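Teaching a clear mug pick-up by remote control
I'm recording demos by remote control for a task where the arm picks up a clear plastic mug beside a closed laptop. From the wrist camera I lose the walls of the mug up close.

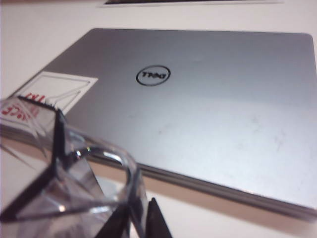 Posted by Laiba Ansari
I have 187 demos. Should I carry on to 200 or start again?

Shoaib Rana
Keep them. Drive by the fixed view — the handle and the flat sides are much easier to judge from there.

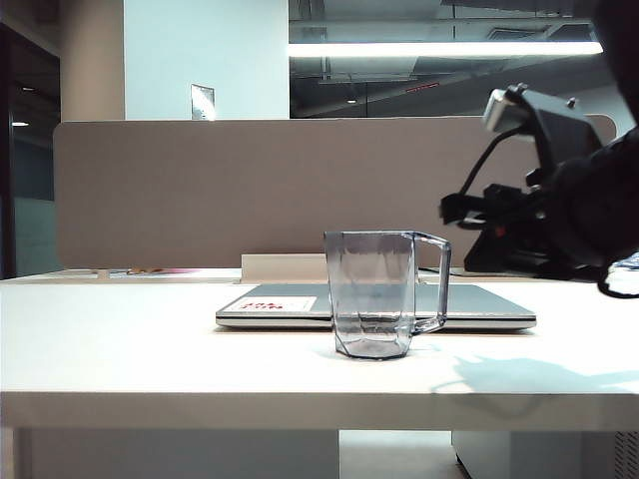 Page 1 of 2
Slow down for the last 10 cm and pause before closing the fingers.

Hannelore Pichler
We just guide ours by hand at Narnitz. Never had this problem, but we only do boxes.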